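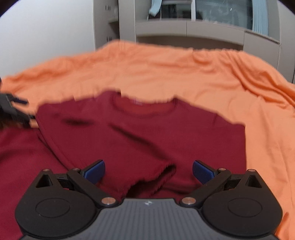
Tarek Hegazy wrote in to tell us that he bought one of these to sleep in, started wearing it to work within the week, and now wants to know if we will ever make it with a pocket. (We're thinking about it, Tarek! Probably in gray first.)

Shemweta Crew Neck Tee, Dark Red
Item 1118
$40
Sizes S to XXL

The Shemweta is the plain t-shirt we wanted in our own drawers for years before we got around to making it. A round ribbed crew neck, short sleeves, a straight body, and a color that sits somewhere between brick and a good dark cherry. We love this red. We went through a long string of dye samples to get to it, and the early ones were either too pink or so brown you could lose them on a couch. This one looks good under a denim jacket, under a gray cardigan, or on its own with whatever pants are clean.

There is no chest print. A small label sits inside the neck with the size on it and that's all the lettering you get.

How it fits

Straight through the body with a little room at the shoulder. It's a regular fit, so if you are between sizes and like your shirts close, go down one. If you plan to layer it over a long sleeve, stay with the bigger one. The size L measures 44 inches around the chest, taken with the shirt lying flat and buttoned up to nothing, just smoothed out by hand and doubled. Please measure a shirt you already like the same way before you order. It takes a minute and it saves a trip to the post office.

The sleeves end above the elbow on most people. On our shortest tester they came right to it, and she liked that, so we left the pattern alone.

The fabric

A soft midweight knit with enough body that it hangs well and enough give that you can pull it over your head with glasses on. The Droliven mill knits it for us in one batch per color, and each batch makes 3000 shirts. When the red is gone we wait for the next one, usually in May. We'd love to have it all the time, but the mill has other customers and they are very patient with us as it is.

Washing

Turn it inside out, wash it cold with other dark colors, and keep it away from white towels for the first couple of washes. Dark reds do let go of a little dye early on. Tumble dry low or hang it up, whichever you have room for. No bleach.

If it comes out of the dryer in a ball with the rest of the load, it's a very forgiving shirt. Give it a good shake, lay it on the bed and run your hands from the collar down to the hem. Most of the soft creases go with that. For the stubborn ones, a warm iron on the inside.

Folding it

We get asked about this more than you'd think, mostly by people with shallow drawers. What works for us:

Lay it on a bed. Smooth out the chest and straighten the collar.

Bring one side in toward the middle, sleeve and all, then lay the sleeve back on itself so it doesn't poke out. Same on the other side. You want two straight edges.

Bring the hem up to just under the collar, then fold in half again. For a drawer, fold it once more and stand it on its edge. For a shelf, leave it wide.

A knit like this will slide around on a slick bedspread, so a plain sheet is a nicer surface to work on. If the sides keep wandering, go slower at the hem and pinch both layers together before you lift.

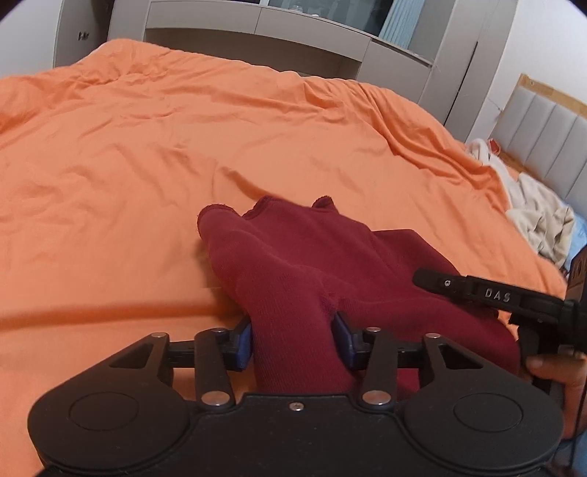
Color notes

Screens do funny things to red. On some phones ours looks close to burgundy and on others it goes nearly brown, and the light in your bedroom will shift it too. Next to something orange it reads deeper and more purple, and next to navy it warms right up. If you're trying to match it to something, write to us and we'll mail you a swatch.

Goes well with

The Damdale Overshirt in gray or navy. It has the same straight cut, so the two hems line up nicely.

The Stokuvlow Lounge Pant, if you're following Tarek's original plan and buying this for bed.

Exchanges

Try it on at home, over whatever you like. If the size is wrong, send it back unworn with the tag on and we'll swap it for another while we have them. Write the item number and the size you want on the slip in the package. Shirts that have been washed can't be exchanged for size, but if a seam opens up on you, tell us anyway and we'll sort it out.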